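**From the toy shelf: the small household box**

Dear members of the Okville toy library,

In the last newsletter I promised to write more about the household toys. Several families asked me for it, and I am happy to do it, because this is the part of our collection that I like the most. My name is Jinfeng Fan and I look after the shelf for ages three to six.

The household box is number 61 in our catalog. It came to us in September from the Viruswood branch, when they closed their second room. At first we kept it in the back, because the lid was broken and the list of contents did not agree with what was inside. Agata Lo Presti and I spent two evenings with it. We threw away what was cracked, we washed what can be washed, and we wrote a new list. The box is now on the lower shelf, next to the wooden trains, and you can borrow it for three weeks like all the others.

I want to say something about how children use these toys, because some parents told me that they find them too simple. There is no button, no music and no light. My own daughter had the same box at home for three weeks in the winter. In the first days she only put the things in a line on the floor and gave them names. After this she started to iron. She ironed the napkins, my scarf, the newspaper and the tail of our cat, who did not agree. Then she told me the price. I had to pay with buttons.
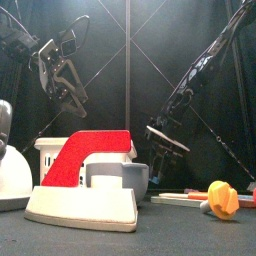 The toy iron is the piece that the children take first. It has a thick cream sole that comes to a point, and a handle in bright red which feels like felt when you look at it, so small hands want to touch it immediately. It also looks enough like the iron at home that a child understands the game without explanation. Please use this moment to talk with your child about the real iron. We do it at our play mornings also: first we say which one is for playing and which one stays with the adults, and only then we open the box.

If you don't know how to begin, here are some games that worked well in our group:

- Cut old bed sheets into squares, as big as a kitchen towel. The child irons, folds and puts them in piles. It is good to have two or three different colors, so the piles can be sorted.
- Play laundry shop. One person brings the clothes, the other writes a ticket. For children who don't write yet, a drawing on the ticket is enough.
- Make clothes for dolls from paper. They become flat very easily and the child is proud of the work.
- Put a few objects from the box under a cloth, and let the child feel them and guess.

About cleaning, I must ask for more care than before. The red felt should not go in water. Please wipe it with a damp cloth and let it dry in the open air, not on the radiator. The hard pieces can be washed by hand with normal soap. Please don't use the dishwasher, also not on the cold program. In the last months two pieces came back with a changed shape, and we could not repair them.

When you bring the box back, please compare the contents with the list inside the lid. If something is missing, just write it on the paper. You don't have to pay for one lost piece, but we need to know it before the next family comes. The same is true for the Dogbe tool set, number 183, which lost its small hammer again. If you find it under your sofa, we will be very glad to see it.

There is now a waiting list for the household box, so it can't be extended at the moment. Agata is preparing a second one, number 204, with kitchen things and a small broom. She still needs a strong box with a lid, and some cotton fabric without pictures on it. You can leave both at the desk with her name.

With friendly greetings,
Jinfeng Fan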